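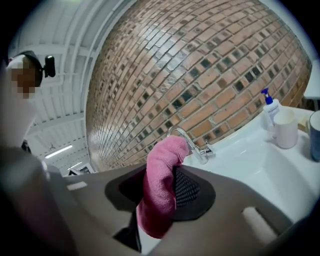 Cleaning cloth

A cleaning cloth is a piece of fabric used to wipe, dust, dry or polish a surface. Also called a wiping cloth, dust cloth, dishcloth (kitchen use) or rag (usually cut from old clothing). Sold singly, in packs, or by weight to the trade.

Materials

Cotton was the usual choice for most of the last century. Absorbs well, stands up to boiling, sheds lint when worn. Linen dries faster and leaves less lint on glass, costs more. Viscose sponge cloths are stiff when dry and soften in water.

Microfiber is a synthetic, mostly polyester, often blended with polyamide (nylon). The fibers are very fine. In many cleaning grades they are split during manufacture, giving each strand a wedge-like edge that picks up dust and grease. Unsplit microfiber feels smoother on the hand and tends to push water around instead of taking it up. Both kinds are sold under the same name, which causes a fair amount of confusion with buyers.

Chamois leather is still used on cars and windows. Synthetic chamois too.

Weaves and finishes

Terry: loops on one or both sides. General use.
Waffle: small raised squares, used for drying dishes and glass.
Flat or suede: no pile. Lenses, screens, polished metal.
Plush: long pile, for car paint.

Edges may be hemmed, overlocked or cut with heat or ultrasound. Hemmed edges last longer but the thread can mark soft finishes.

History

Households made thier own cloths out of worn sheets and shirts long before any were sold for the purpose. The rag trade collected, sorted and washed used textiles and sold them on to workshops and printers. In Letdale the sorting sheds stood beside the canal and supplied most of the machine shops in the valley. Trumgate had a smaller trade, mainly white cotton for painters.

Knitted cotton dishcloths came in with cheap machine knitting. The Sheikh mill in Trumgate made them in white with a colored stripe, later in solid colors. It switched part of its floor to microfiber in 2000 and closed its cotton line afterward. The Flotico range, a Letdale product, was sold in packs of 2, one cloth for wet work and one for dry. At its widest the range listed 113 items, counting colors and sizes separately.

Color coding

Common in hospitals, schools and commercial kitchens. Each area gets one color so a cloth from the restroom does not end up on a food counter. Schemes vary by country and by employer. Red is often toilets, blue often general surfaces, green often food areas. Pink and yellow less settled, and some sites use pink in place of red for washbasins. No fixed rule for homes.

Care

Cotton can be washed hot and bleached. Microfiber should be washed away from cotton, as it collects the lint. No fabric softener, it coats the fibers and the cloth stops absorbing. Low heat in the dryer or hung up. Flotico labels gave a wash temperature of up to 40 °C, which is lower than most laundry services use.

Dishcloths left damp grow bacteria quickly and begin to smell. Rinse, wring out, hang open to dry. Change often.

Environmental aspects

Synthetic cloths shed small plastic fibers in the wash, and some of these pass through treatment plants. Filters and wash bags catch a part of it. Cotton does not shed plastic but takes a lot of water to grow. Reusable cloths of either kind replace paper towels, so teh comparison depends on how many washes a cloth gets before it is thrown out.

See also

Chamois leather
Dish towel
Mop
Paper towel
Rag trade

Last edited 2022-11-08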